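Glass Coffee Tables: A Gallery for the Undecided

I have been asked for my opinion on glass coffee tables more often than on any other piece of furniture, and I keep giving the same answer: maybe, but ask to see one with things on it first. Showroom glass gets wiped every hour and has nothing near it. Of course it looks good.

So this is a short page, part of a longer set on living room furniture, with my notes on the rounded three-sided kind. I know people love them. I am less sure they have thought about where their knees will go.

The shape first. Sellers call it organic, or pebble, or kidney. Segura had a whole page in last March's catalog on how a curved triangle "invites conversation." I have sat at a lot of tables and have yet to be invited by one. What the shape does do is get rid of the sharp corners, and if you have small children or a narrow path to the sofa, that counts for something. What it takes away is any straight edge to push against a couch, so you will always have an odd wedge of floor showing somewhere.

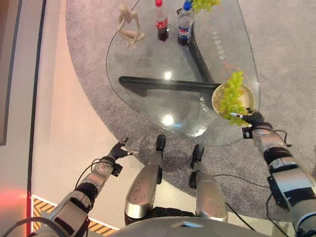 Clear glass also means you are buying the base twice, once as a support and once as something to look at all day. A black three-legged base under a clear top is the usual choice and I think it is the right one. It reads as a few dark lines and doesn't fight with a gray carpet. Chrome does. So does anything described as "champagne."

Then there is the snack question. A round beige bowl piled with pale green grapes looks fine on glass, better than it would on dark wood. Two big plastic soda bottles, one with a red cap and one with a blue cap, look like two big plastic soda bottles. I don't hold that against the table, but the brochures never show it. They show one lemon.

Figurines I would normally argue against. The seated sort, knees drawn up and arms resting on them, is in every gift shop from here to the coast. I will admit that beige against clear glass is quiet enough to live with. One is plenty.

Lighting gets left out of every buying guide I have read. A ceiling light over clear glass puts a white glare spot right on the top, and with more lights you get more spots. Itziar Manzano, who sold tables at Plarkero for 16 years, told me her customers blamed the glass and wanted to exchange it. She told them to try a floor lamp. Most of them didn't.

Prices are their own comedy. The Uven version was 2000 when I asked on a Wednesday, and the Clamik, which I could not tell from it at arm's length, was 3924. The salesman said the difference was in the edge polishing. I ran my thumb along both and felt no difference, and he suggested I come back in daylight.

If you still want one, measure the carpet before you measure the table. A clear top lets you see everything under it, crumbs included, and a rug that stops halfway under the legs will bother you every evening. Next page: nesting tables, about which I have even less patience.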